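Drendbridge Repair Library: where we've got to
10/20/22

Hello all, and thanks again for the grant, which has kept the lights on and the kettle going since we opened.
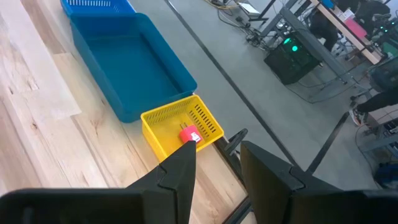
We're now up to 627 members, which I really didn't expect before the winter! A good chunk of them came in during the school holidays, when we had the stall outside the Brunow bakery, and quite a few have stuck around and started borrowing every week. The sewing machines go out most, then the carpet cleaner (there's a waiting list for that, and people do get cross about it).

The money side is fine. We've spent nearly 1,000 pounds of the tools budget, mostly on a second carpet cleaner and decent hand tools, and I've kept the rest back until we know what the rent is doing. Valentin Cârstea has been talking to the landlord and thinks we'll be offered the same rate for another year, but there's nothing in writing yet — I'll send it over as soon as there is.

The mending evenings have been a bit up and down. We ran three over the summer and two were packed, but the one at Skurkavis Hall clashed with the football and hardly anybody came. We did learn that people would much sooner book a slot than queue, so Valentin has set up a simple booking form and the next lot will all run that way.

One thing that's behind is the catalogue. I said it would be online by now and it isn't. There are 47 items still to be entered, all from the Bratu house clearance, and a few have no manuals so I'm hunting those down in the evenings. I'd like to move that deadline to December if you're happy with it.

Could you also let me know whether unspent travel money can go towards shelving? We're stacking boxes in the corridor at the moment and I keep walking into them.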